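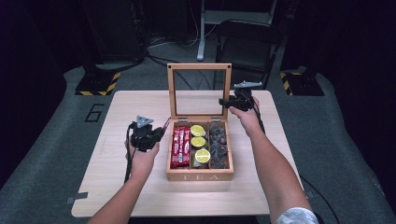
Hi, we're Werar, a small robot learning lab in Gilville. I started it because I wanted robots to learn ordinary table jobs – opening a box, sorting tea – straight from people's hands. We hold the grippers ourselves, do the job, and record it. Our method, Moschos, then learns the moves from those recordings. With 50 recordings of one task it got 42 tries right out of 50, and we were thrilled!

Lids are my favorite bit. Grip the side of one and you have to follow the swing of the hinge, so we practice that a lot. 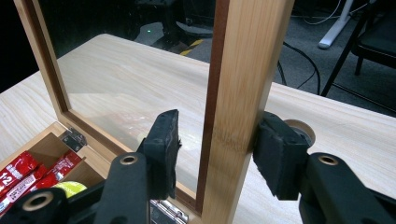 Barnthorpe wrote to us on Monday: we tried your method on our own cupboard doors, and the hinges still gave us more trouble than the handles did. Same at our place! We're now working through 2,000 new recordings, mostly hinges.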